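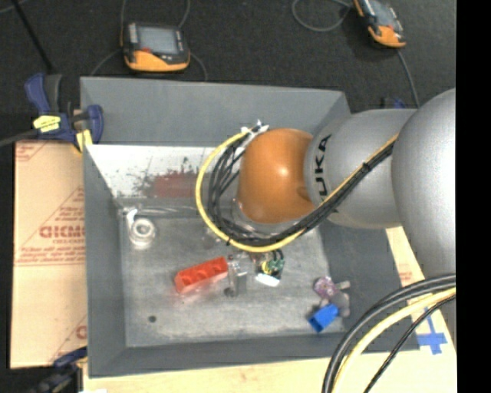
Gray bin, Monday afternoon. Gripper finger at the red brick, blue brick in the corner cluster.

Bench notes, August, toy clearing

Back on the Daris task list. The item is "put the loose things away", which on the list is one line and in a house is every evening. We do it in the metal bin because the things stay where the arm can reach them. Same chore, smaller floor.

Totals from the Kurar log as of lunch: 3448 grasp attempts since we moved to the gray bin, 788 of them marked failed. That is all objects lumped together. I would like it split by object before anyone quotes it to Gelusbridge.

What the failures look like, going by the ones I stood and watched:

Long bricks are fine when they lie flat in the open. Tilted ones are a coin toss. The finger comes down beside the brick, touches the end, and the brick turns instead of coming up. A person would just pinch it and not notice the angle.

Anything against a wall is worse. The sides slope, so small parts slide down and collect at the foot, and the wrist needs more room than they leave. The blue brick sits tilted near the foot of the right wall in the photo, and that is the kind of spot I mean. Tried the push-out move from the Tavares branch, 100 runs. It does get pieces away from the wall. It also shoves them into whatever is next to them, and then there are two things to pick apart.

Clear plastic is still bad. The translucent roll and the clear strip on the left side are in the set for that reason. Worn gray metal under them does not help. I tried turning the lights down and got nothing useful from it.

The circuit board with the wires I would take out of the household set. It belongs with the shop-floor sorting. Wires bend, the finger catches them, and the run gets scored as a grasp when it is really a snag. Need a separate mark for that in Kurar.

So, can it tidy a playroom? No. It can empty most of a bin if you don't mind waiting and you come back for the last few pieces yourself. For parts sorting at a bench I think it is closer, since the parts repeat and a person is there anyway. I'd still not leave it overnight.

To do
- split log by object
- rerun push-out with fewer pieces in the corner
- try a thinner finger for wall picks
- check tightness of both blue clamps before the next long run
- ask whether Gelusbridge wants time per piece or just success, I have only been keeping the second

Stopped at 4:40. Bin left as is for tomorrow.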